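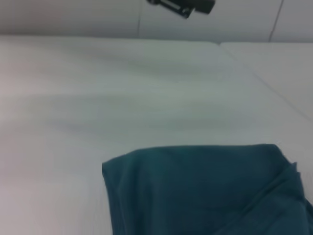
Open day at Mendholm, Tamulden
February 21, 2026

Mendholm opens its doors twice a year, once in winter and once in June, and I had missed the last three. The works stands at the bottom of Tamulden, between the river and the old goods yard, and it makes household cloth: kitchen cloths, hand towels, table linen and a few blankets. Entry was free but you had to book a time. I had the first tour of the morning.

Getting there is simple enough. The 115 bus stops at the top of the hill and it is a ten minute walk down, steep at the end. There is a car park, but it was already filling when I arrived and the far half of it was mud. Go by bus if you can.

We were checked in at a desk inside the loading door, given a sticker and a pair of foam earplugs, and asked to leave bags in a cage by the stairs. Coats could be kept on. I kept mine on for the first two rooms and was glad of it.

The yarn store

The tour starts with the yarn, which comes in ready dyed on cones. Mendholm gave up its own dye house some years ago and now buys most of its cotton from Shukla, a dyer further up the valley. Our guide said the shade card runs to 768 colours, of which Mendholm uses very few. The rest are there if a hotel or a shop asks for something particular.

The cones are kept on steel racking in their cardboard trays, with the shade number on the end of each tray. There were some samples to handle. The teal was the one people kept picking up, a deep blue-green that looked nearly black under the store lights and a good deal brighter near the window. I asked if it faded. The answer was that it loses a little in the first few washes and then stays put, and that the reds are much more trouble.

The weaving shed

This is the loud part and the earplugs are needed. Nine looms, in three rows, with a painted walkway down the side. Not all of them were running. We stopped by one doing plain kitchen cloths, and the guide held up a card with the main points on it, as there is no use trying to talk. The card said the loom makes 800 cloths in a shift, woven as one long strip and cut afterwards.

I would have liked longer in the shed. Ten minutes sounds like plenty, but the walkway is narrow and a group of our size has to shuffle along it in single file, so those at the back get a short look at each loom. If you are interested in the weaving, stand near the front when you leave the yarn store.

Cutting and hemming

Up one flight of stairs and much quieter. The strips are cut into lengths and then hemmed on all four sides. Corners are the slow bit. Mendholm rounds the corners on its softer cloths and leaves them square on the table linen, and the rounded ones take practice, as the hem has to be eased round the bend a little at a time or it puckers. A tray of rejects was passed round so that we could see what puckering looks like. To my eye most of them were fine.

The hem is turned over twice, so the edge comes out thicker than the rest of the cloth. You can feel it with your thumb, and the guide said this is how the folders find their place without looking down.

The folding room

This was the room I had come for, and it was the best hour of the visit. White walls, pale grey-white tables with a matt top. The tops were chosen so that a dark cloth shows up well against them and any stray thread can be seen. They are slightly textured, and a cloth laid on one stays where it is put. One person in our group had worked in a laundry and said the tables there were polished steel and everything slid about.

Folding is taught in a fixed order and visitors are invited to have a go. The soft cloths are done like this. Lay the cloth flat with the better hem facing away from you. Smooth it from the middle outwards using the flat of the hand, not the fingertips. Bring the left side over to meet the right, line up the hems, smooth again. Then bring the near edge to the far edge, and finally fold in thirds so that no raw corner shows.

It sounds like nothing. I did four and the best of them came out a finger's width out of true. The trouble is the second smoothing. If there is any slack left in the cloth it travels ahead of your hand and gathers in a small lump near the edge, and if you fold over that you get a slanting crease that will not lie down. The only cure is to open the cloth up again and start from flat. The staff do not press on a bad fold and hope. They shake it out at once, and they are so quick at it that a refolded cloth hardly costs them any time.

The soft cloth is harder than the linen. Linen holds a crease where you put it. The soft one has a fuzzy surface with a faint rib, and it creeps. Several of us found it went better if the ribs ran away from us, though we were told this makes no difference and is down to habit.

Light matters more than I expected. The lamps throw soft shadows over the table tops, and on a pale surface you can take a shadow for a wrinkle. I smoothed one of those for a while before I noticed.

A set of folded cloths is checked by stacking them and looking at the folded side of the stack. If the edges make a straight wall, they go to be banded. Mine did not go to be banded.

Packing and the shop

Packing is at the far end of the same floor, behind a half-height partition. Cloths are banded in paper, boxed and labelled. The boxes come flat from Meketti and are made up by hand as they are needed. We were only there for a few minutes, as the next group was already coming up the stairs.

The shop is back on the ground floor. Seconds are sold by weight from two bins, and the full-price goods are on shelves. I bought two of the teal cloths as seconds, and have looked them over since and can find one pulled thread between the pair of them. The blankets are good but dear. Card payments were slow on the day and there was a queue, so bring cash if you want to be quick.

There is no café as such. Tea and coffee were served from an urn in the canteen, with rock cakes, and you could sit as long as you liked. The canteen has a display case of older Mendholm goods along one wall, mostly tea towels, with some railway hand towels that I would have walked past if I had not been waiting for my tea to cool.

Practical points

The whole visit took a little over two hours, shop included. There are stairs between the weaving shed and the upper floor, and a goods lift that can be used on request - mention it when you book. Photographs are allowed everywhere except the yarn store. Children are welcome from eight upwards. The toilets are by the loading door and there are none upstairs.

Wear flat shoes. The shed floor is old and has some awkward dips in it, and the walkway paint is slippery where it has worn smooth.

The next open day is in June and booking was not yet open when I asked at the desk. They said the folding room will be on the tour again, and that they hope to have a second table for visitors so the wait is shorter. I have put my name down to be told.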